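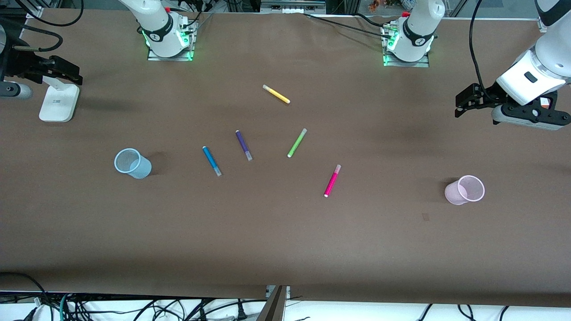

Color and Pigment, Week 2: What Ink Is Made Of
Handout prepared by Aleksandra Kołodziej

Last week was all about light. This week we get to the messy part, and I love this part! Every ink ever made has to solve the same problem: you need something colored, something to carry it, and something to make it stay put on the page.

Dyes and pigments

A dye dissolves. Its molecules spread out one by one in the liquid, the way sugar does in tea. A pigment stays as tiny solid grains that hang in the liquid and would sink if you left them alone long enough. Dye inks soak into paper fibers and tend to look bright and clear. Pigment inks mostly sit near the surface, and as a rule they hold up better against light and water (there are exceptions both ways, so don't write this down as a law).

Most washable markers use dyes in water. The tip is a bundle of fibers, and ink moves through it by capillary action - the same pull that draws water up a paper towel.

Iron gall ink

My favorite. Crushed oak galls are soaked to draw out tannins, then mixed with iron sulfate and a little gum arabic. The ink goes on pale and darkens as it reacts with oxygen in the air. Scribes used it for centuries. The trouble is that it is acidic, and a heavy hand can eat right through the sheet. Look at the Natanham letters in the reading packet, page 77, and notice which strokes have gone to holes. They are nearly all downstrokes, where the quill spread and laid down more ink.

Screen color is a different animal

On a screen, red, green and blue each run from 0 to 255, and all three at full give white. Inks take light away, so cyan, magenta and yellow together head toward black. In practice you get a muddy brown, and that's why printers carry a separate black.

For lab

Bring one water-based black marker and a coffee filter. Draw a thick ring near the center, fold the filter into a cone, and stand the point in a little water with the ring above the waterline. Give it time! Some blacks split into blue, pink and yellow bands, and two brands almost never match.

Reading: Walczak, chapter 2, and the short Najafi piece on gum arabic. Skip the section on varnish for now, we'll come back to it with oil paint.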